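About us

Hello, and thanks for clicking through! I'm the person behind most of the pages on this site, so I get to write this one too. Sollel is a small research outfit in Zistmont. We work on one stubborn question: how much can a robot arm learn in a made-up room before you let it loose in a real one?

There are 7 of us, in two rooms above a bicycle shop in the old part of town. We started out as a reading group (papers, biscuits, a lot of arguing) and somewhere along the way the arguing turned into code. Half of us came from building robots and the other half from making computer graphics, and I'm from the graphics side, which is why I get so worked up about shadows. More on that in a bit.

What we do all day

We build rooms inside a computer, put an arm in them, and ask it to pick things up and put them somewhere else. Our main room is called Flivville. It has a wooden table with the arm bolted on at the right, a grey floor, plain walls and a handful of things on the table to keep the arm honest - a red bucket, a yellow tray, a tin with a blue rim and a box full of nails. The nails are the hard bit. They're thin, they lie across one another every which way, and from a camera set back from the table they're only a few bright lines.

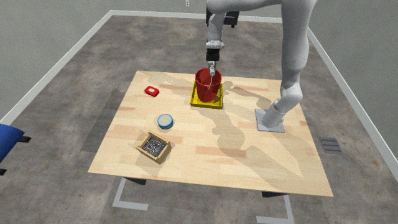 The bucket set-up in Flivville, with the bucket in its yellow tray and the nail box at front left.

I'm very fond of that bucket. It's a simple enough shape, but the moment you ask a gripper to work over the rim of it, all sorts of trouble starts. The fingers hide the rim, the arm throws a big soft shadow over the wood, and a program that was perfectly happy a second ago can lose track of where the opening is. We spent most of one March on nothing else.

Our method, in plain words

People always ask, so I'll have a go. We call it Akbulut (it was the name of the folder the first version was saved in, and it stuck). Plenty of groups train an arm by showing it a task over and over until it copies what it was shown. We do that too, but we add a second step. Every time the arm is about to move, the program has to make a guess at what the camera will see a moment later. Then it moves, looks, and compares. If the guess was close, it carries on. If the guess was way off, it slows down, backs up a little and tries again from a slightly different height.

It sounds almost too simple, and when we first tried it I was sure we'd made a mistake in the scoring. So we ran it again, and then we changed the layout and ran it once more. We gave it 3,389 tries at getting a small, thin object over the bucket and letting go, with the things on the table shuffled between batches. With the guessing step switched off, it managed the job in 30 tries out of every hundred. With it on, that went up to 90. I did a small lap of the office.

What we like best is where the gain came from. Nearly all of it was in the last stretch, with the gripper right over the opening and the thing it's holding showing up as a thin sliver against all that red. A program that only copies tends to let go early there. One that has to guess first seems to notice that its view has gone odd, and waits. 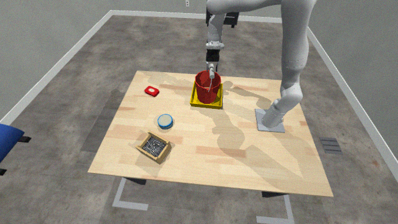 What we haven't cracked

Loads! The numbers above are all from Flivville, so they're results for a pretend arm in a pretend room, and we try to be very clear about that whenever we give a talk. Our nails don't bend and our wood has no sticky patches. Picking one nail out of the pile, when it has three others lying on top of it, is still a mess, and I wouldn't want to show you the figures.

Longer tools are tricky as well. A nail is short, so if it tilts a bit in the fingers you can often get away with it. Something with a handle and a shaft swings its far end a long way for a tiny turn of the wrist, and the side of the bucket is right there waiting to be bumped. We've been trying it with the bucket out on the bare wood and the tray moved back behind it, so there's more to get wrong. 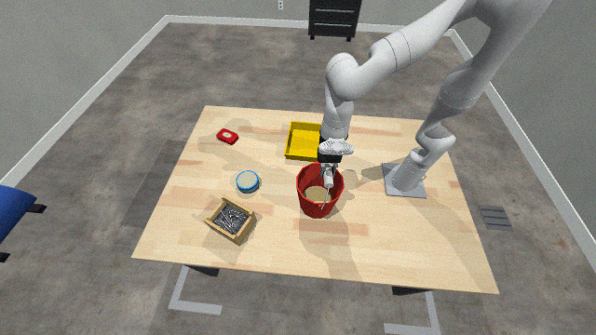 A slim tool with its shaft inside the bucket, from the longer-tool trials.

The guessing step does help with this, though less than it did with the small stuff. My own hunch is that the program needs to guess further ahead. Two of my colleagues think I'm wrong and that it's all down to how the tool is held in the first place. We've got a whiteboard with both views on it and a lot of crossing out.

Working with us

We're always pleased to hear from students, teachers and other small groups. We give away the Flivville room files to anyone who'll use them for study, and we'll happily talk you through setting them up (bring patience, the first run is slow). We also do school visits in and near Zistmont during term time. Write to us through the contact page and one of us will get back to you, usually within the week.

Page last updated 16/02/2020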